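Brorkus: The Complete Second Season (4 discs)
Laviria Home Video
Item 844
In stock

Brorkus is a swamp troll who moves in with a retired dentist and eats the furniture. If that sentence put you off, season two will not win you back. If it didn't, you get all 26 episodes in broadcast order, including the two-part birthday story that the network once showed backwards. 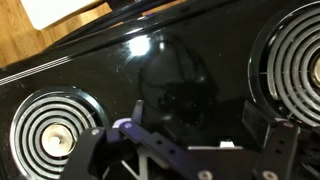 The picture has been cleaned up from the original film elements, apart from "Fehr Goes to Court," which survives only on tape and looks it. Sound is mono, as it was the first time. We did try a surround mix. Every door slam came from behind the sofa and one of our testers went home.

Extras:
Commentary on six episodes by head writer Lilian Temba, who remembers four of them
Storyboards for the unmade Christmas special
219 background paintings in a slideshow with no skip button
Frauke Wiegand's original voice audition, mostly coughing

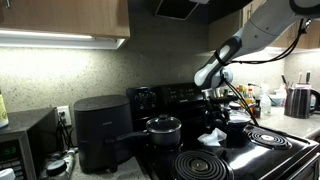
Fehr, the dentist's long-suffering oven, finally gets lines this season, and he steals every breakfast. Wiegand plays him as a man waiting for a bus. After a disc or two you may start seeing him at home: a black range with two round knobs at the left of its back panel is most of the way to his face already, and the rest is sighing.

Limited edition of 2,000. The first 300 orders include an Oteck enamel pin of Brorkus mid-chair. Ships in March. Discs are region free - the jokes are less so.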